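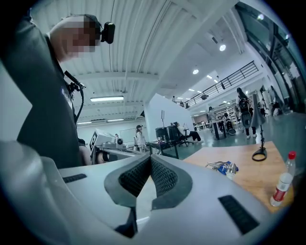
Department of Product and Furniture Design, Rorneo School of Design
Speaker notes, repair talk. 16 slides, do NOT run over

Open cold. No bio, they have the program.

First line: "Who in this room has a chair at home with a wobble?" Wait for hands. Then: who has fixed it? Fewer hands. Good, go.

What I mean by repair. Keep short. Means a person with a screwdriver and a free evening can get in, swap the part, get out again. Not a service contract. Not "recyclable" printed on the base.

Slides 2 to 4, the stool
Norkov stool, the student version. Legs glued in first time round, looked lovely, one loose joint and the whole thing is firewood. Second version has a bolt you can see. Tell them we argued over that bolt for most of a semester. Half the studio said it looked unfinished. I said so too, own up to it.

Point to make: the bolt tells you where to start. Glue tells you nothing.

Pass the bolt around here. GET IT BACK.

Slides 5 to 7, hidden fasteners
Screws under rubber feet, screws under labels, clips that snap the second time you open them. Ask for horror stories, take two, no more. Last time this ate the whole middle section.

Mention cost. Going from clips to screws on the Resinska fan added 12 seconds per unit on the line. Factory hated it. Fair enough, their job. But returns desk could now change a motor without binning the case. Somebody has to put those two numbers on the same sheet of paper and usually its the designer.

Water. Slow down, you're talking too fast by now.

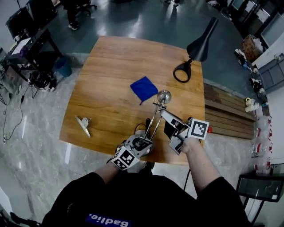

Slides 8 to 10, the survey
201 households, our own students knocking on doors in December, cold, bless them. Question was simple: what did you last throw out and what was wrong with it.

Don't read the chart out. Say the bit that suprised me: people mostly knew what was broken. A switch, a cord, a hinge. They could point at it. They couldnt reach it.

So it's an access problem before it's a skills problem. Say that twice.

If someone asks about sample size: small, one town, a student project, wouldn't hang a law on it.

Slide 11, Hauksdóttir kettle
Skip if behind. Otherwise: lid pin comes out with a coin. Spare pin taped inside the box. Costs next to nothing. Hold up the pin, back row won't see it, hold it up anyway.

Slides 12 to 14, objections
"Visible screws look cheap." Cheap screws look cheap. Line them up, pick a decent head, treat them like buttons on a coat.
"Customers don't care." Some don't. They care on the day it breaks.
"Safety." Real one, don't brush it off. Anything on mains needs thought, some parts should stay shut. Draw the line on the drawing, mark which side is the owner's.
"We'd sell fewer." Maybe. Let it sit. Don't fill the silence
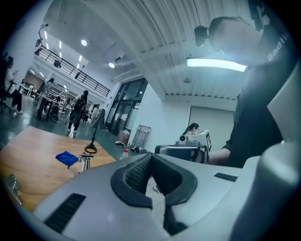 Slide 15, exercise
Pairs. One broken thing per table from the crate, hand tools only. 15 minutes. Job is NOT to fix it, just get to the broken part and write down every step where they had to guess.

Walk around. Don't help. Put your hands in your pockets if you have to.

Call time, one guess from each table, write them on the board as they come. Expect "which way does it turn" and "will this snap". Photo of the board before it gets wiped, forgot last time.

Slide 16, questions
Leave up the reading list, not the thank you slide.
If no questions ask them about the stool bolt: keep it or hide it? Show of hands.

Tools back in the crate, count the small screwdrivers. Room has to be clear by 4.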